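Clearing the back room, part two

I said in November that I would write again once the back room was usable. It's usable now, so I'll go through what we did and what is still left.

The room was where things went when we moved from the old place in Cotham. We meant to unpack properly and didn't. By summer you could open the door about halfway and reach in for the vacuum cleaner, and that was all the room was good for. Most of it was boxes. There were also two bookcases we had no wall for, a rug that smelled, and a box of plates from Khairul's mother that we were both afraid to open.

We took everything out into the hallway first. I know some people sort in place, but I can't do it. I move one box on top of another and at the end of the day I have the same boxes in a different order. With everything in the hallway we had to climb over it to get to the bathroom, and that got the sorting done.

The bookcases went to Wulan Purba, who has the wall. The rug went to the dump. The plates turned out fine except for one saucer. Khairul wrapped them again in better paper and they are in the kitchen now, up high.

Then the floor. It's wood plank, dark brown and gray mixed together, and I had forgotten that because we hadn't seen it since we moved in. I swept twice and went over it with a damp mop and not much water. There's a scratch near the door that I think was there before us. I looked at a repair kit from Hirkik but I'm leaving it for now.

After that we put the gray table in, between the two windows. I wanted it against the side wall and Khairul wanted it in the middle where you can get to it from both sides. We tried it his way and I've stopped arguing. I cut down boxes on it and wipe things off on it, and it's the right height for both.

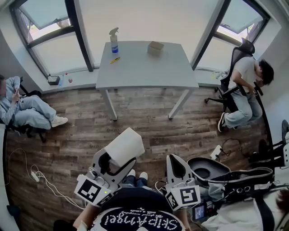 The table between the windows, with the spray bottle, the yellow knife and one small box on it.

The rule we made is that the table gets the spray bottle, the knife and whatever box is being dealt with. If something else lands there, it has to be put away before the next box comes out. We have broken this rule several times, mostly with mail.

The windowsills are the part I haven't solved. Both of them collect things. The left one has a small dark box and a couple of little bottles on it, one with a red cap, and the right one has its own small stuff over by the corner. I clear a sill and a few days later it has filled up again. Melur Nair told me to put a plant on each one so there's no space for anything else. I may try that, although then I have plants to water.

I do like those windows. They have dark frames and the upper part tilts open, so you can air the room and still use the sill, for better or worse. We kept them tilted while we worked because of the dust. The cardboard was worse than I expected. It sheds a brown powder when it has been sitting for a couple of years, and it got into my nose and all over the mop.

For chairs, we kept the black mesh office chair, the one with the tall back and the wheels. It used to be in the bedroom with clothes on it. It rolls well on the planks, maybe too well, and I'll probably get a mat. Sutanto has one the right size but it's clear plastic and I've read that those crack. If you have one that has lasted, leave a comment.

A few notes for anyone doing the same kind of job:

Change the blade in the utility knife before you start. I did most of the boxes with a dull one and my wrist hurt the next day.

Flatten boxes as you empty them. We left a pile for later and it took up as much space as when they were full.

Put one person in charge of the trash bags. We both thought the other one had bought more.

I still have 4 boxes of papers. They're stacked in the bedroom closet, and I'm counting that as progress since they used to be in the hallway. Most of it is old bills and manuals, including one for a Muvell heater we gave away before the move. I'll go through them when it gets too cold to do anything outside.

Next is shelves for the side wall, now that there's no table on it. Bayu Pasaribu has offered to lend us his drill, and I need to measure first.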